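Arm cell checklist, before we sign off on the July order

1. Gripper screws: the heads I can see are all in place. OK.
2. Fingers: they close tip to tip. OK, but I'd still budget 2 spare sets from Orkero!
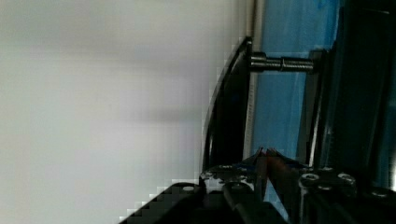 3. Threaded rod: put a collar check on the monthly list. Tamer Masri wants 5 spares (I say 2 is plenty).
4. Table: fine for now, so I'm moving the Kanaan tabletop quote to next year.
5. Play kitchen props: keep what we have. I set aside $100 for replacements.
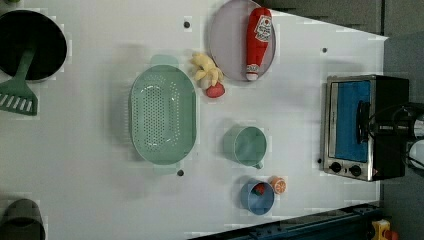
Item 5: props on the table, gripper over the toaster oven.

6. Stasitz cable covers: still waiting on a price.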